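Laundry day, gallery 12

Our flat in Plelurden came with a balcony and no washing machine, so once a week we drag two bags down to the laundry room. It opens at 11 and is full by a quarter past.

Both big machines are a bronzy grey, with chrome rings round the doors fit for a small ocean liner.
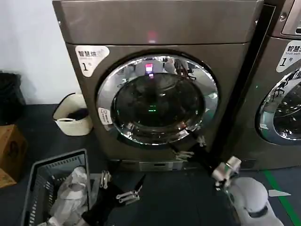 We have lost 16 socks to this hobby so far. I keep the survivors in a Kodska tin, unpaired, in case of a reunion.

More pictures in January, when the towels are due.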